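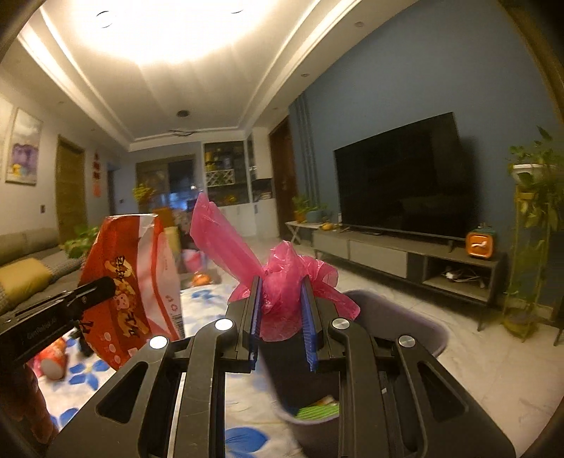
Figure 3. Household waste at the point of sorting: a crumpled pink plastic bag, with a grey bin behind it and a snack bag to the left.

4.2 What households told us about soft plastics

We had expected the talk in Trenside and Teltbridge to turn quickly to bottles and tins, as it had in our pilot visits, and we were a little surprised by how long people wanted to spend on bags and wrappers. Of the 34 households we visited in June, 19 kept soft plastics apart from the rest of their rubbish, at least in some weeks, and 17 of those did so in the kitchen. The others used a hallway cupboard or, in one rather cheerful case, an old pram in the shed.

Thin bags such as the one in Figure 3 caused the most doubt. Many people told us they would happily save a clean bread bag but felt uneasy about anything that had held food scraps, and they weren't sure whether a quick rinse was enough. Crisp and snack packets were harder still. Several households in Teltbridge believed these were collected with the bags, while their neighbours in Trenside were just as certain that they weren't (the two leaflets, it must be said, are worded very differently).

We are grateful for the patience with which people answered our questions, often over tea and well past the 32 minutes we had set aside for each visit. Their answers suggest that the wish to sort is strong in both places, and that much of the trouble lies in the wording of the leaflets. We return to this in Section 5, where the Trenside leaflet is set beside the simpler one used in Uibo.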